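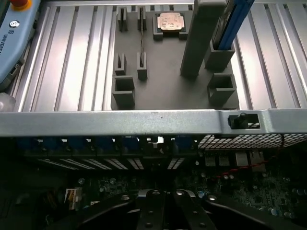
A chip in a square gray holder on a dark gray fixture plate.

Home | Articles | Transport | Accidents | Index

Print this page | E-mail this article

Bárány ferry collision

The Bárány ferry collision was an accident on the river at Busthorpe in which the passenger ferry Bárány was struck by the motor barge Gridine shortly after leaving the town landing. Two people died and 17 were injured. The ferry stayed afloat and was towed to the east bank.

Background

The Bárány was a flat-bottomed ferry built at the Bristeck yard. It carried foot passengers and bicycles across the river all year, except when there was ice. The Gridine was a gravel barge and had been using the same stretch of water for nine years.

Collision

The accident took place in March, in the early evening. The ferry's master, Etelka Bíró, turned upstream to clear a moored dredger and entered the main channel. The barge was coming downstream with a full load. Its helmsman, Hưng Đoàn, sounded the horn and put the engine astern, but the barge hit the ferry on the port side near the stern. Several passengers fell into the water. Most were picked up by a rowing club launch.

Investigation

The inquiry was led by Magdolna Szekeres, a former harbor pilot. Her report was published on October 3, 2018. It found that neither vessel had called the other by radio – the ferry's set was tuned to the landing office channel – and that the dredger hid each from the other until they were some 400 meters apart. No criminal charges were brought.

Aftermath

Radio calls before departure became compulsory at Busthorpe, and dredgers may no longer moor opposite the landing. Réka Illés, a local journalist, wrote a book on the accident. A memorial stone by the sculptor Tsegereda Derese stands on the east bank.

See also: River ferries; Inland navigation rules

Print this page | E-mail this article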